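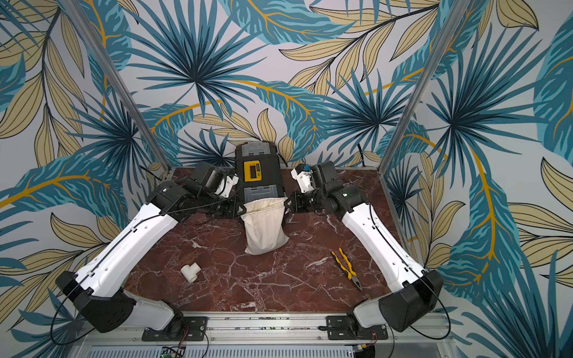 ¿Cómo se guardan las herramientas pequeñas para que no acaben todas revueltas en el fondo de la caja?

Separándolas por tamaño y por uso: lo menudo en los compartimentos de la tapa, lo pesado en el cuerpo de la caja y lo que se usa junto, en una bolsa de tela con cordón.

Las bolsas de algodón van bien para juegos de llaves, brocas en su estuche o cinta métrica y lápiz. Conviene que la tela sea algo gruesa y que el dobladillo por donde pasa el cordón esté bien cosido, que es lo primero que se rompe. Antes de estrenarlas las lavo, porque algunas encogen y luego el cordón queda largo.

Para llenarlas, abra la boca del todo y meta primero lo más pesado. Las puntas, siempre hacia arriba y tapadas con un trozo de corcho. No pase de la mitad de la bolsa – si va muy llena no cierra bien y ocupa el doble en la caja.

En los organizadores de la tapa pongo tornillos, tacos, arandelas y alcayatas. Los tacos de 4 mm no se mezclan con los demás. Si la tapa es translúcida no hace falta etiqueta, pero en las bolsas sí: un trozo de cinta de tela escrito con rotulador permanente y cosido con dos puntadas.

La humedad es el otro problema. Un sobrecito de gel de sílice en cada bolsa y un trapo con unas gotas de aceite para repasar el metal antes de guardarlo. En abril vacío la caja entera, la aspiro y cambio los sobres.

Las bolsas manchadas de grasa se dejan dos horas en agua caliente con jabón de lavavajillas y después van a la lavadora, con el cordón atado para que no se salga. Se secan del revés.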